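Bits and pieces from the kitchen arm build

A few of you asked for the small stuff, the things that never make it into the proper build notes, so I've been through my notebook (and the back of several envelopes) and typed up whatever seemed useful. Most of it applies to any small arm you're putting together on a worktop at home. The rest applies to ours, which is called Ko and lives next to the bread bin.

Start with the clamp. I wasted two evenings chasing a wobble in the elbow when the whole base was creeping along the worktop by a hair every time the arm swung. A strip of old bicycle inner tube under the clamp plate sorted it. Don't use the thin foam that comes with shelf liners, it squashes and you're back where you began.

Label both ends of every cable before you route anything. I know, I know, everybody says it. But I had seven identical black leads going up through the forearm and I only labelled the bottom ends, and Gunther Ostermann had to sit there wiggling connectors for me one by one while I watched the screen. He has been very decent about it.

Fingers: we got through three sets. The first lot were too smooth and the second lot were too soft at the tips. What I like now is a plain black pair that slope towards each other, so that anything round settles down into the V. If you're cutting or printing your own, round off the inner edges with fine wet and dry paper, otherwise they'll mark soft veg. A tomato is a very honest tester!

For practice pieces, go to the vegetable rack. Potatoes are brilliant, they're cheap, they're all different shapes and you can drop them all day long. Corn on the cob is a good second step once you've got the hang of lining the fingers up with something long.
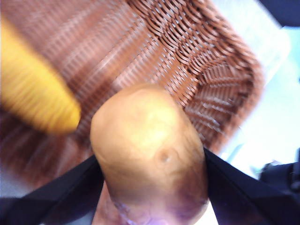
How hard should the fingers squeeze?

Just enough that you can't turn the thing with one fingertip. I start at the lowest setting and go up a notch at a time, and when it stops slipping I add one more notch and leave it there. On our board (a Condero, second-hand) that came out at 937 for a decent baking potato, but the number means nothing on anybody else's board, so do find your own.

Baskets are harder than boxes, by the way. The rim is where I lose things. Bring the arm in high, stop, then lower it, and open the fingers slowly. If your basket slides about, a damp tea towel underneath works as well as anything you can buy.

Wipe the fingers down after every session. Potato dust gets into everything and it makes the grip go funny. Washing-up liquid and warm water on a cloth, dry them properly, and keep the water well away from the wrist joint. I used Fondent on the metal bits once and it left a film that took ages to shift.

Si-eun Yeo at the Skornau workshop put me on to silicone-covered wire for anything that bends, and I've since redone the whole shoulder with it. It's floppy stuff and lovely to work with. Leave more slack than looks sensible, then move the arm by hand through its full reach before you switch on.

Next job is the emergency stop, which wants moving to the front edge of the worktop where I can reach it with a mug in the other hand. The workshop has a drawer of big red buttons, so I'm off there on Wednesday to see what fits.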